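Moving the study downstairs, and other slow jobs

Posted in August by Dindo Enriquez

I have been meaning to write this since the spring, when my knee finally persuaded me that climbing two flights of stairs to answer an email was a silly way to live. So the study is coming down to the old dining room, and I have spent most of the summer thinking about it (my wife would say thinking about it is all I have done, and she has a point!).

The first thing was colour. Everyone in Flornden seems to paint everything white, and I do understand it, but I grew up in a house with dark walls and I have always found them restful, especially on a wet afternoon with the lamp on. You want a bit of warm wood with them, mind, or it all goes rather gloomy.
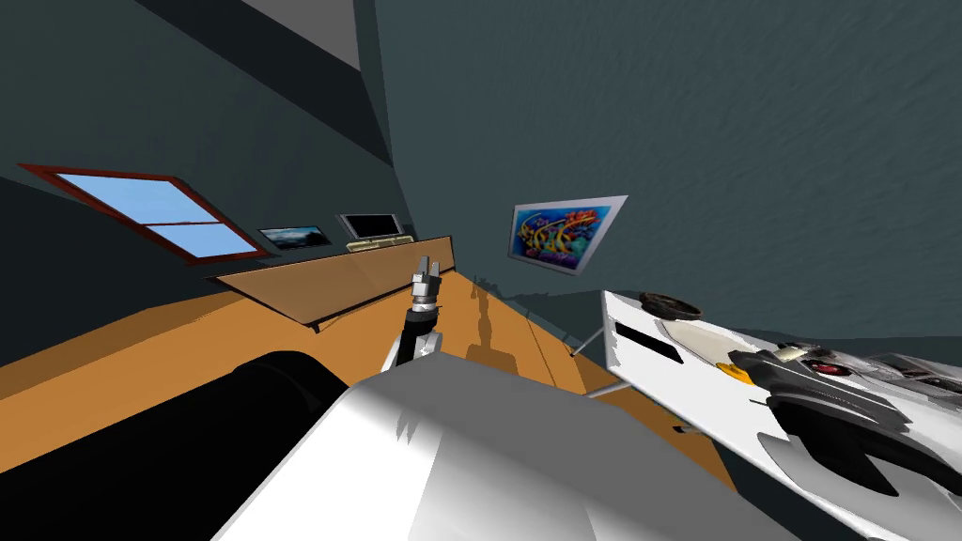 What to do with all the paper

I own far too many books and an even sillier amount of paper. I started with 100 folders, would you believe, some of them going back to my first job at Potier, and I made myself a promise that I would get down to 60 before a single thing came downstairs. It took me five evenings and a great deal of tea. The hardest to part with were the letters, so in the end I didn't part with them, and they are in a biscuit tin and don't count.

Then there was the question of furniture. I had my heart set on a big desk with drawers down both sides, until I measured the doorway. After that I went round to the idea of something long and low against the far wall, with a smaller table to write at. I like a low piece of furniture. You can put a picture on it and a plant, and still see plenty of wall, and the cat can get up without making a performance of it.

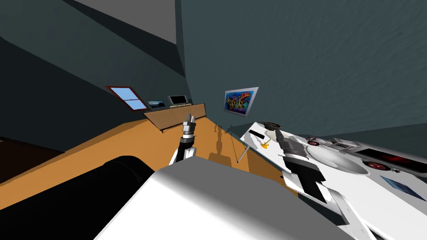 Dark walls, a wooden floor and a low console.

I haven't settled the floor yet. The boards under the carpet are sound apart from a patch by the hearth, and I would dearly love to have them sanded, but the dust frightens me a little. My brother did his own one Easter and was still finding it in the teapot by the autumn. I may just do the edges and put a rug over the rest, which is what my mother always did, and her floors looked lovely.

Paint next, then. I have three tester pots lined up and keep changing my mind between the two greys, one of which goes quite green towards evening.

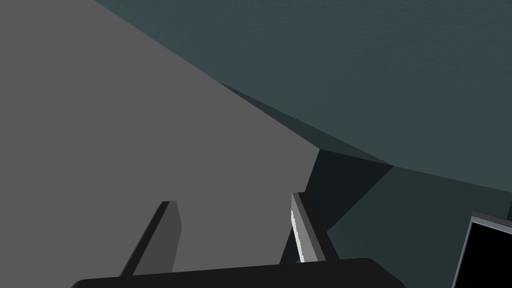 Do you need to paint the ceiling dark as well?
It depends on how high it is. Ours is fairly low, so I am keeping it a shade lighter than the walls and will see how I feel about it by Christmas.

Last updated: August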